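Floria Straight-Wall Bin, Large, Gray

Item 2651-G
Made by Prasthorpe
Sold individually or in cartons of 2

Overview

The Floria is an open-top rectangular storage bin for stockrooms, workshops and packing areas. It is molded in one piece from polypropylene, with straight walls and a flat base. Straight walls give you more usable room than a tapered tote of the same footprint, but empty bins will not nest inside each other. If you need to store a lot of them empty, look at the Lerine folding bin instead.

The rim is rolled outward on all four sides and doubles as a handhold. There are no cutouts in the walls, so small parts and packing fill stay inside. The corners are rounded on the inside for easier wiping.

The standard bin is supplied without a lid. The Floria lid is a separate item and fits both the large and the medium size. Bins with lids on can be stacked. Bins without lids should go on a shelf, one high.

Labels stick best to the short end, where the wall has a smooth panel. The rest of the outside has a light texture that hides scuffs but does not hold cheap paper labels for long. Card holders that clip over the rim are listed under Accessories.

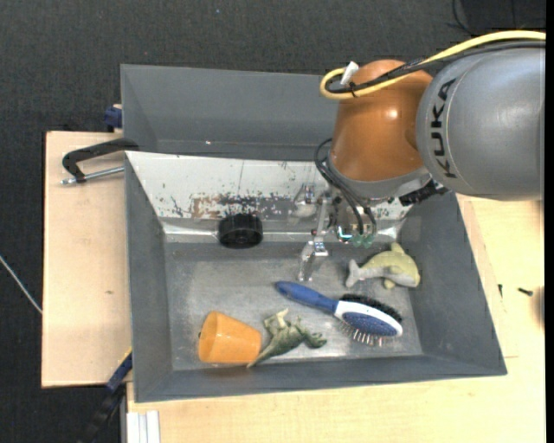 Specifications

Material: polypropylene
Color: gray (blue and white to order)
Shape: rectangular, open top
Base: flat, closed
Lid: sold separately
Carton quantity: 2
Carton weight limit for parcel service: see Shipping

Care and cleaning

Wash by hand with warm water and ordinary dish soap. Do not use solvents or scouring pads. The bin can go through a commercial rack washer if it is placed upside down, but home dishwashers are too small for it. Let it dry fully before putting the lid on.

Polypropylene gets brittle in hard frost. Do not drop or knock a loaded bin that has been standing in an unheated building over the winter.

Accessories

Floria lid, gray
Zeng clip-on card holder, pack of 10
Zeng cross divider, fits large only
Lerine four-wheel dolly, takes one large bin

The older Zeng divider with the square tabs does not fit this bin. It was made for the previous model, which had slots in the side walls.

Shipping and returns

Single bins and cartons go by parcel service. Orders of more than 205 bins ship on pallets and need a delivery address with a loading dock or a forklift. Blue and white bins are made to order and cannot be returned unless damaged.

Stock at last update (10/20/20): 2,904 gray, large.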